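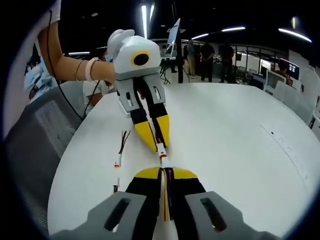 Povport Tide Words

A word list for the harbour dialect of Povport, put together from old logbooks, net-shed signs and a great pile of letters. It holds 691 entries so far and I'm still finding new ones, which is a joy!

What's in it

words.csv – one row per word, with spelling, meaning, first known use and source
variants.csv – other spellings, linked by word id
sources.txt – the 21 logbooks and letter bundles, with shelf marks from the Tetteh reading room

Each row also has a place column. Most words come from Povport itself, but more than 70 were only ever written down across the water in Tirnesa, and those are well worth a look (there are lovely ones for fog).

Getting started

The files are plain UTF-8 with commas between fields, so any spreadsheet will open them. If you use Plurau for your own word lists, import words.csv first and then variants.csv, or the links won't join up.

Known gaps

Bundle 2 has water damage and I've marked doubtful readings with a question mark. Spellings are kept as written, even where the same clerk changes his mind halfway down a page. There is no sound guide yet – I'd love help with one.

Changes

March: added the rope and knot words, fixed the sort order for words starting with a hyphen.

Licence

CC BY 4.0. Corrections are very welcome through the issues page.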